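Kitchen Tips I Brought Home From a Robot Open Day

I went to the open day at Plollalero in Sulville in January 2018 expecting to look at gadgets and eat free cookies. I came home with a page of kitchen notes instead, so here they are (the cookies were good too).

The main demo was a simulated kitchen up on a big screen, with a robot arm called Simon that has to pick things up off a counter. There were about 16 of us squeezed in front of it, and the woman running the session was happy to take any question at all, including mine, which were mostly about salt.

Tip one: leave finger room. When a shaker is jammed up against the toaster and the oil bottle, the gripper has no place to put its second finger. Well, neither do I when I'm cooking in a hurry! I've pulled everything I grab with one hand a couple of inches away from its neighbors, and I knock over a lot less. If your counter is tiny, put the shakers on a small tray and leave the middle of it open.

Tip two: go for the widest part you can hold comfortably. I had always pinched my pepper by the very top of the lid, which is how I ended up with a lid in one hand and pepper all over the eggs. Now I hold it around the body and check the cap with a quarter turn before I tip it.
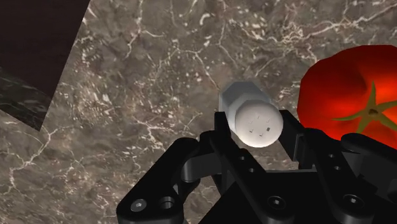 Simon's gripper around the little white-capped shaker on the counter, tomato right alongside.

Tip three: big round things roll, so give them a home. I keep tomatoes stem side down on a folded dish towel now, well back from the edge. Don't stack them – the bottom ones bruise and you won't notice until you slice in. Ripe ones get used first, and I leave them out of the fridge unless it's July and the kitchen is an oven.

Tip four is for anyone with a busy stone-look counter like mine. Pale specks hide salt, sugar and crumbs beautifully, right up until you lean on them. Wipe with a barely damp cloth, then run your dry palm over the surface. Your hand finds what your eyes miss. I do mine right before rolling out dough and there is always something.

Tip five: if your shaker clogs, empty it, wash the cap in warm soapy water, poke the holes through with a toothpick and let it dry overnight before you refill. Overnight, please. I have rushed this and ended up with a salt brick. A dozen grains of dry rice in the bottom helps in muggy weather – mine is good for a couple of months.

Someone asked how much practice Simon gets, and the answer was 500 tries in a session, with the objects shuffled around in between. I wouldn't do anything 500 times, but I did borrow the idea. I moved my spices to three different spots over 12 days and kept the one where I stopped reaching for the wrong jar. It was the shelf left of the stove, which I would never have picked.

They also gave out a handout called Pilow with a checklist for setting up a work area. Most of it was over my head, but I liked the line about clearing the space before you start the job. I do the dishes before I cook now, and my husband thinks I've been replaced.

The next open day is in July and I've already put my name down. If you go, wear comfortable shoes, there are hardly any chairs.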